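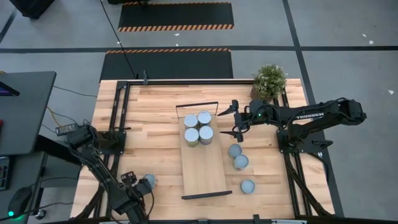
图1 双臂工作台罐装物品装盘作业

Grondside门店杂务自动化项目阶段进展报告
报送:Ulley基金项目管理处
日期:2022年8月19日

一、本期工作概况
本期继续围绕“机器能否承担门店与家庭日常杂务”这一核心问题开展测试。按照任务书要求,项目组将理货、装盘、归位三类作业列为重点,其中罐装物品装盘为本期主要科目。作业在木质台面上进行,由两台机械臂配合,将散放的罐子逐一移至带黑色金属提手的木板上,并排列整齐。

二、完成情况
截至报告日,累计完成有效测试1,187次,覆盖21种摆放方式。单次作业时限定为60秒,超时即按未完成登记。罐子间距较大时,装盘作业较为稳定;两罐紧邻时,夹爪手指难以进入间隙,碰倒邻罐的情况仍有发生。双臂同时进入木板上方区域时,须由一侧等待,影响整体用时。

三、对核心问题的初步判断
就现阶段结果看,在物品种类单一、台面位置固定的条件下,机器可以完成部分重复性理货工作,但仍需人员在旁看护。Wimwood合作门店提出的混合货品上架需求,暂不具备试用条件。家庭场景中物品形状不一,难度高于门店,建议维持原定顺序,先门店、后家庭。

四、存在问题
(一)反光罐盖对视觉定位有干扰,傍晚时段较为明显。
(二)夹爪指尖垫片磨损偏快,本期已更换3次,超出原预算安排。
(三)Sani调度软件的双臂避让功能尚未通过内部验收。

五、下一步安排
10月底前完成双臂避让功能验收,并补充紧邻摆放条件下的测试。垫片费用拟在设备维护科目内调剂,不申请追加经费,调剂明细另行报送,请予审核。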